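What I learned from collecting 2571 examples of putting cloth in a basket

My mother asks me on the phone what I do at work now, and I say that I teach a robot to put clothes into a basket. She thinks it is a joke. Then she asks how long it takes, and I have to say that we are at it since March, and she is silent for a moment.

So I want to write down how this work goes, for her (my sister will translate) and for other people who are starting with it. I came to it from sewing machine repair, not from computer science, so please do not expect equations.

We are a small group in Flellundale. The project has the name Droltgate, which was the street of our first office and has no deeper meaning. My colleague Araceli Bermúdez writes the training code. I am responsible for the examples, and that means I wear the headset and the gloves, I move my hands, and the robot moves its hands the same way. One example is one complete try: the cloth starts on the table and finishes in the basket. The software that saves it we call Fleko. It saves the camera in the head, the joints of both arms and all the fingers, and one line of text that I type before I start.

In the first weeks I made a mistake that I think many beginners make. I wanted every example to be beautiful. I folded the cloth well, I put it always in the same place, I took it always with the right hand from the same corner. I was proud of how calm the videos looked. After the first training Araceli put the cloth a hand's width more to the left and the robot closed its fingers in the air, lifted nothing, and carried the nothing very carefully to the basket. We laughed, but I had lost many days of work.

After this I changed my way. Now I have a paper list beside me with the starting positions, and I follow the list even when I am tired and would like to do an easy one. Basket left, basket right, basket turned. Cloth flat, cloth folded, cloth thrown down without looking. One piece, two pieces, two pieces that touch each other. I do 24 examples with one arrangement group and then I must change something. It is slower, and the videos look less nice.

The list also says which hand. I am right-handed and without a rule I would use the left hand for almost nothing. The model would learn my laziness together with the task. For some arrangements it makes sense to hold the basket with one hand and place with the other, and for these I write it in the text line, so we can find them later.

About failures I have changed my opinion two times. First I deleted them all. Then I kept them all, and the robot learned to drop things, which it did with great confidence. What we do now is in the middle: if I drop the cloth and pick it up again and finish, the example stays. If I drop it and cannot finish, it goes into a separate folder. The examples with a correction in the middle are very valuable, Araceli says, and I believe her, because after we added them the robot began to try a second time when the first grasp was bad. Before, it continued as if everything was fine.

Another thing is speed. In the morning I am slow and after lunch I am fast, and in the evening I am slow again but in a different way, with small stops where I think. These stops are a problem. The robot does not know that I was thinking about dinner, it learns only that at this place you should stand still. Now I cut a break after every 10 examples. I drink water, I shake my arms, and I look out of the window to something far away. If I notice a stop of more than 3 seconds I mark the example and Araceli decides.
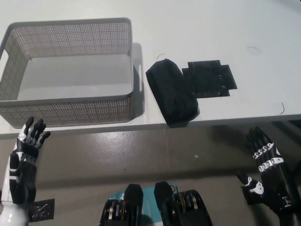 Black cloth is the most difficult material we have, and I was asking for months that we use more of it. On a white table you would think it must be easy, the contrast is so strong. But inside the black there is almost no information. When a folded black piece lies partly on top of a flat one, with the flat one showing beside it, I can understand with my own eyes which is which from the soft creases and from the lint, those small white specks on the thin piece. The hands are black too, so when the fingers go over the cloth I lose the border between them in the headset, and I suppose the model loses it also. In this arrangement the folded piece even hangs a little over the front edge of the table, and this I like to have in the data, because in a real home nobody puts the laundry in the center for you. The text line for such a start is "put both black pieces into the basket, thick one first". I write the order always. When I did not write it, I took sometimes the one and sometimes the other, and the training results became like soup.

I stopped also to clean the table so much. In the beginning I wiped it before each example, every hair and every thread. Now I wipe it one time in the morning and then I leave it. A table where people handle cloth has hairs on it, and a model that has seen only perfect tables may be surprised by a real one. Araceli is not sure that this matters. We have no test for it yet, so it is only my feeling.

My friend Sarıgül, who collects examples for kitchen tasks in another company, told me that they change the person with the headset every hour, so that the model does not copy one person's habits. We are too few for this. But I have asked Araceli to do a part of the folded arrangements, and her way is really different – she pinches where I scoop. I was a little offended by how well it worked.

The next group on my list is socks. I have put them off already two times. They are small, they roll, and we must decide if a pair is one object or two. If you have collected examples with socks and you have an opinion about this, please write me a comment.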